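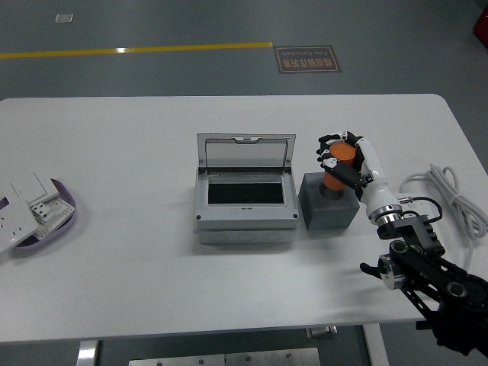
An electrical enclosure with its lid raised.

Changes to Electrical Inspections for Small Workshops

Beginning in April, the Werier Business Park office will follow a new schedule for electrical inspections in all rented workshop units. The schedule applies to the 48 units in the Farus and Kokerari buildings. Tenants in the Namboodiri building were inspected last fall and will continue on their present dates.

Each tenant will receive written notice 14 days before the inspection. Visits begin at 9 a.m. and are carried out one floor at a time. Power to a unit may be switched off for part of the morning, and tenants are asked to shut down computers and refrigerators beforehand. Units with alarm systems should notify their monitoring company in advance.

Inspectors will need clear access to the main panel, to any secondary boxes, and to outlets along the outer walls. Shelving and stored goods should be moved at least three feet from the panel. Tenants who have added circuits or relocated outlets during their lease should have the contractor's paperwork on hand. Work done without prior approval must be reported to the office before the visit.

A written report will be sent to each tenant after the inspection. Where repairs are the responsibility of the tenant, they must be completed by a licensed electrician within the period stated in the report. The park will contribute up to $400 per unit toward the replacement of outdated breakers, provided the request is submitted with an itemized estimate before work begins.

Request forms are available at the front desk of the Farus building. Tenants who cannot provide access on the assigned date should contact the office as soon as they receive their notice.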